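Rikeck Wrist Camera Kit for Small Arms: Review After 3 Months
2024-06-14
By Tainá Magalhães
382 shares | 3 comments

I bought the Rikeck wrist camera kit for our small arm in the Hawthorne workshop, where we fold and sort fabric covers for chairs. The arm is a Merneck, the older model with the two-finger gripper. The kit has one camera, one bracket, a cable with clips and the software that stops the arm when the camera cannot see properly. This last part is the reason I paid the higher price, and it is also the part that failed for me.

First the good side. The bracket is solid and it was mounted in less than one hour. The screws are normal ones, which I like, since I lost two of them behind the bench on the first morning and could replace them from our own drawer. The manual is short but correct. The camera weighs very little, so I did not need to change the speed settings of the arm.

In the first weeks the pictures were good enough for our work. We need the camera to find the border of a cover and the place where the gripper should close. It did this well with dark covers and patterned covers. With plain light ones it was slower, but my colleague Réjean Hiebert changed the lamp over the bench and after this we had few complaints.

The trouble began with the focus. The lens has a small ring that you turn by hand, and a very small screw that should hold it. On our unit the screw does not hold. Every time the arm makes a quick stop, the ring can move a little. You do not notice it on the same day. After one week the near distance is soft, and after two weeks you get only grey tones and smeared lines, and you cannot say if a line is a seam, a fold or a cable.

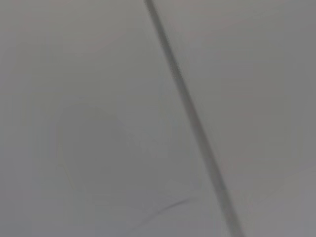
A soft picture alone would be only an annoyance. I can clean a lens, I can turn a ring. What worries me is that the software did not stop. The product page says "low visibility stop," and I understood that the arm will wait when the camera has no clear view. In our case the status stayed green and the arm continued down with its normal speed. It pressed the gripper into the bench and bent one finger. Florence Morin was standing on the other side and pushed the red button. Her hands were not near, but ten minutes before she had been placing covers exactly there.

I wrote to Rikeck support the same evening. Rosaire Dhillon answered me the next day, very polite, and asked for the log. His explanation was that the stop looks at brightness and not at sharpness. If the lens is covered and the picture becomes black, the arm stops. If the picture is bright and blurry, the software accepts it. I tested this afterwards with the gripper removed and the speed very low, and it is so. With my hand over the lens it stopped each time. With the ring turned completely wrong it never stopped.

For me this should be written on the first page of the manual. It is on none of the pages. There is a setting called "edge score" in the advanced menu, with a scale from 0 to 1000, and it comes from the factory at 0, so it is off. I put it now at 100 and the arm waits when the focus is bad. It also waits sometimes with the plain light covers, and then somebody must press continue.

For the ring I used one drop of weak thread glue. Josée Robichaud from Prelgate, where they have the same kit, uses tape and checks the focus every morning with a printed card. I have copied the card from her too.

Would I buy it again? For a cell with a fence, yes, the price is fair and the bracket is the best I have tried. For an open bench with people beside it, please do not trust the stop function before you have tested it with a blurry lens. Rikeck promised me a new lens holder in June and I am still waiting for the package.

My rating: 3 of 5.

Contact | Copyright 2024 Tainá Magalhães | Back to top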